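The Great Toy Bin Sort-Out: A Little Gallery

Play food. If you have a small person in your life, you know how it goes. It starts with one innocent wooden carrot from an aunt and two years later you are stepping on a banana at six in the morning on your way to the coffee maker. We are deep in it at our place, and this page is my attempt to show how we finally got the pretend groceries (and a few hangers-on from the animal kingdom) into bins we can live with.

I started in January, when everybody seems to be buying storage, and I bought far too much of it. Some of it went back. Some of it is now holding Christmas lights. But the see-through teal bins stayed, and I like them so much that I have become a bit of a bore about them at parties. Solomiia Palamarchuk, who got me onto them in the first place, has stopped answering my messages on the subject, and I can't say I blame her!

I've kept the gallery short. Two pictures, a line or two with each, and then a pile of notes, as people keep writing to me with the same questions and I'd like to have somewhere to send them.

Before we get to it, a quick word on how we sort. We used to do it by color, which looked so pretty for one afternoon. Then came the arguments about whether a raspberry is red or pink, and whether a strawberry goes with the greens on account of its leaves (my youngest was very firm on this). So now we go by kind. Fruit with fruit, vegetables with vegetables, animals by themselves, and anything with wheels goes to the hallway closet to live with its own people.

The teal bin

Teal bin on a folded checked cloth, with a little raspberry standing off to the left and a lumpy yellow-orange something out in front. I love how the frosted side turns everything inside into soft blobs of yellow and green. You can't read a label through it, but you can tell there is stuff in there, and for a four-year-old that's plenty.

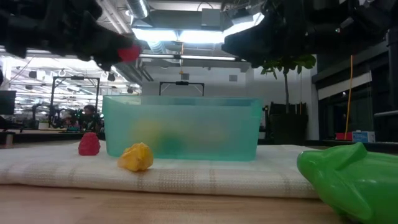
The frog and the berries

Big glossy green frog in the corner, looking toward the bin as if he had been put in charge of it. The strawberry and the raspberry are over on the left, and the crumpled yellow one (I call it a pepper, my kids call it "the squished one") is down by the corner of the bin.
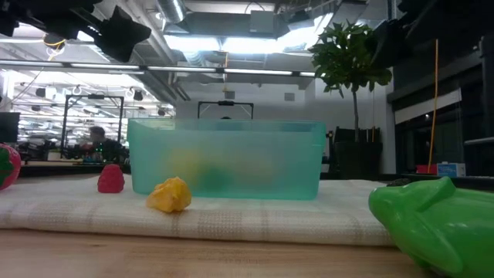 Notes on the bins

The frosted kind beats the fully clear kind for us, and I went back and forth on this for ages. With clear bins the shelf looked messy even when it was tidy, if that makes sense. Every little thing was on show and my eye never got a rest. Solid colors were worse in another way, as the kids would tip out all of them to find one egg. Frosted sits right in the middle. You get a hint of yellow, a hint of green, and off you go.

Get them without lids. I know, I know, dust. But lids end up under the couch, and a bin with a lid is a bin that a small child will put things on top of, and then you've got a tower. Ours are open and they slide under the bench in the playroom, where the bench seat does the job of a lid anyway.

Go smaller than you think you need. Elvira Benavides has one enormous tub for everything, and she swears by it, and her house is lovely, so take my advice with a grain of salt. In our house a big tub means digging, and digging means flinging. A bin my youngest can carry across the room with both arms is a bin that gets carried back. Most of the time. Some of the time.

Notes on the cloth

Several people asked about sorting on a cloth. It started as a way to protect the table, but I'd do it now even if the table were made of concrete. Play food rolls! Grapes roll, eggs roll, anything round makes a run for the edge, and a folded blanket or towel slows it all down. It's quieter too, which matters if you do your sorting during nap time like I do. Then when you're done you gather up the corners and shake the crumbs out the back door. There are always crumbs. I don't know where they come from, as none of this food is real.

Fold it over a couple of times so it has some thickness. A single layer slides around and bunches up under the bin.

Notes on cleaning

Warm water, a squirt of dish soap, and an old toothbrush for the bumpy ones. Raspberries are the worst for this, with all those tiny dimples, and I do them last when my standards have dropped. Rinse, roll in a towel, and leave everything out overnight before it goes back in a bin. I put ours away damp once and that bin smelled like a pond for a month.

Anything hollow with a hole in it gets a good squeeze, and if what comes out is gray, say goodbye to it. I'm pretty ruthless there. Bath toys that have wandered into the kitchen set don't get a second chance either.

Stickers and marker are another story. Cooking oil on a paper towel lifts most sticker goo, then soap again to get the oil off. Marker on soft plastic I've mostly given up on. We have an orange with a mustache and he's part of the family now.

What to do with the strays

Every set loses pieces. We keep one small dish on the windowsill for orphans, and when it fills up we go through it together. Half a sandwich? It can be a boat. A lonely cob of corn? Give it to the dolls. Tõnu Paju down the street takes any spares for his grandkids' pretend market, where I am told a single plastic pear now costs 2000 dollars, so at least somebody's doing well out of all this.

If a piece has truly gone missing, check inside shoes. Rain boots especially. I've found three different vegetables in the same left boot.

Getting the kids to help

Mine will not "clean up." They will, however, "open the store," so that's what we call it. One of them is the shopkeeper and tells me which bin each thing belongs in, and I get to be the hopeless delivery person who keeps putting lemons in with the animals. They laugh, they correct me, and the floor gets cleared. It takes twice as long as doing it myself, and I still think it's worth it on the days when I have the patience. On the other days I wait until they're asleep and do the whole thing with a podcast on.

The frog doesn't have a proper spot yet, by the way. He's too big to share with the other animals and both kids want him to stay with the fruit. If you've got a good home for large, awkward toys that don't match anything, please write and tell me about it, and send a picture if you can! Next up I'm tackling the dress-up clothes, so wish me luck.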